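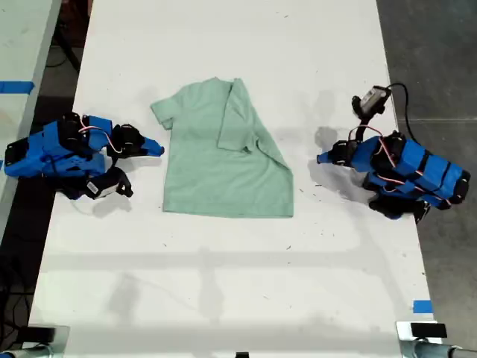
Folding a short-sleeved shirt by the side-panel method produces a flat rectangle of consistent width, suitable for shelves, drawers, and shipping cartons. The Prolano Garment Care Guide recommends this method for all cotton T-shirts and light knit tops. Work begins with the shirt spread flat, collar pointing away from the person folding. One side is then turned inward over the body together with its sleeve, so that the fabric lies double along that side. A mint-green shirt with its right side turned in and its left sleeve still extended is at the midpoint of this stage. A slanting crease in the doubled panel is acceptable at this point and may be corrected before the second side is folded.

Before you begin

Select a table long enough to hold the full shirt, with space on both sides for the sleeves. The surface should be clean and dry. A light-colored tabletop makes it easier to see whether the hem is straight, although pale shirts may call for a darker surface. Allow shirts to cool completely after drying or pressing. Remove pins, loose threads, and tags.

Preparing the shirt

Lay the shirt down and draw the bottom hem straight. Smooth the body from the center toward the side seams with an open hand. Avoid pulling at the collar, as repeated pulling stretches the ribbing.

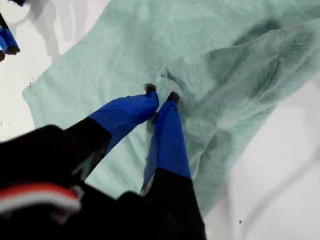

Soft cotton should be taken up in a small pinch and set down again gently — a large handful brings the back layer with it and leaves creases that must be smoothed a second time. Where both layers are to be moved together, as in the side folds, check that the back has followed the front before letting go.

Folding the sides

1. Take hold of the shirt near the collar on the right side, at the shoulder.

2. Bring the shoulder and sleeve inward over the body. The new outer edge should run parallel to the center line from shoulder to hem.

3. Turn the sleeve back on itself if it reaches past the opposite edge.

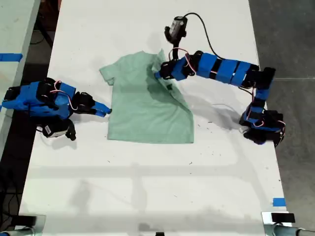 4. Repeat with the left side. The two panels may meet or overlap slightly, depending on the width required.

5. Smooth the full length once, from collar to hem.

Finishing

Bring the hem up to just below the collar, then fold the shirt in half again. For drawer storage, a further fold allows the shirt to stand upright. Shirts intended for the Skornent carton should be left at the half fold and stacked no more than 60 to a carton, with collars alternating from one end to the other.

Correcting common faults

A shirt that is wider at the bottom than at the top was usually folded at an angle. Open both panels, straighten the hem, and begin again at step 1. Bulk at one shoulder indicates a bunched sleeve, which can be drawn flat without undoing the body fold.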